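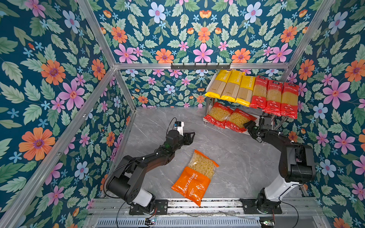 Pasta and big flowery wallpaper

June
By Thoa Doãn

The Perkillow Spice Tin, and why it's moved in next to my cooker

I grew up in a house where the spices lived in old jam jars, half of them with no label, and you learned which was which by sticking your nose in. I still think that's a fine way to learn! But I cook a lot more South Indian and Sri Lankan food than I used to, and by the time I'd found the mustard seeds the oil was usually smoking. So when we started stocking the Perkillow tin in the shop I took one home first.

It's a round steel masala tin, the old-fashioned sort, with seven little bowls inside and two lids. The inner lid sits flat on the bowls so that nothing hops from one to the next, and the outer one goes over the lot. Mine's had a fair bit of carrying about and the turmeric has stayed out of the cumin, though I wouldn't tip it upside down.
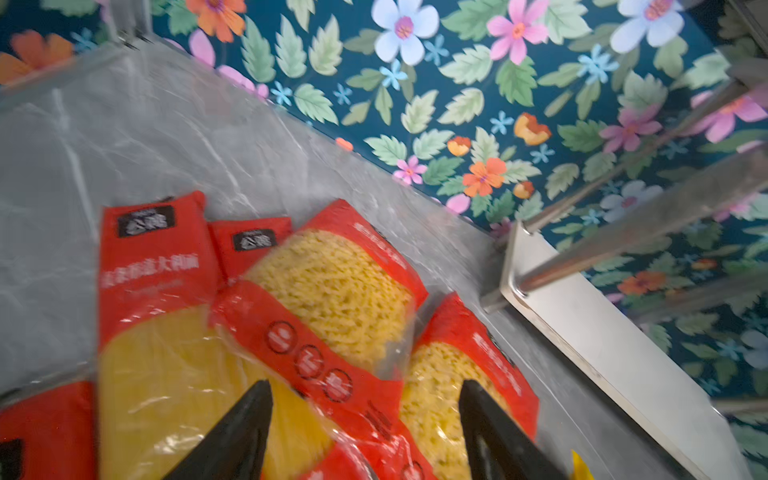
What I keep in mine

Mustard seeds, cumin seeds, turmeric, chilli powder, ground coriander, fenugreek and a bowl of urad dal for tempering. Curry leaves don't go in (they go limp and sad), and nor does asafoetida, unless you want the whole tin to smell of it until Christmas. That gets its own jar with a tight lid, in a different cupboard.

If you mostly cook northern dishes you might swap the urad dal and fenugreek for green cardamom and cloves. My friend Hiếu Tô has his set up for phở, with star anise and cassia bark snapped small enough to fit, and I was a bit jealous of how good it smelled when he took the lid off.
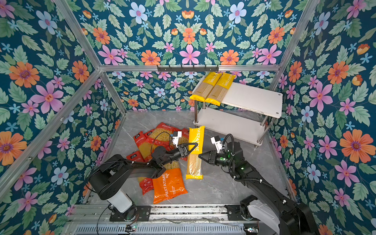

The bowls hold 121 ml each, so a small bag of cumin goes in with a bit left over. Fill them no more than three quarters full or the spoon will push seeds over the side. It comes with 2 spoons, one flat for powders and one deeper for seeds, and I've already lost the flat one down the back of the cooker. You can order spares from us.

Whole spices are happy in there for months. Ground ones I top up little and often, and I keep the tin well away from the hob when it's not in use – steam is what turns chilli powder into a brick. Wash it by hand, dry it properly, then leave the lids off overnight before you refill. The dishwasher won't hurt the steel but it leaves it looking cloudy.

The whole thing weighs 619 g empty. There's a bigger one by Estell with a glass top, very handsome, but it wouldn't go in my drawer and I didn't like having to hold it with both hands.
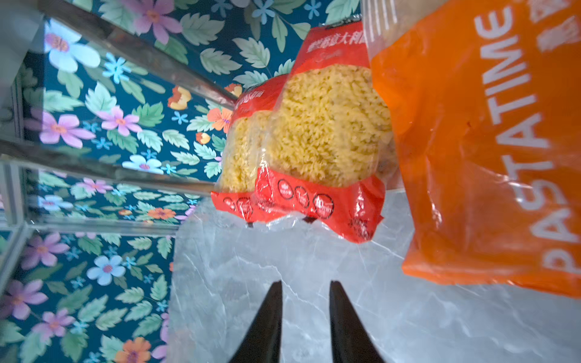 Two bags of fusilli

Reader comments

Nkrumah Yakubu
Does the inner lid have a handle? My last one didn't and I had to prise it up with a knife every single time.

Thoa Doãn
Yes, a little loop in the middle. It folds down when the outer lid's on.

Ánh Diệp
Bought this for my mum and she's put buttons in it. I've ordered another for me.

Thu Quan
Do you sell the bowls separately? I've dented one and it rocks a bit now.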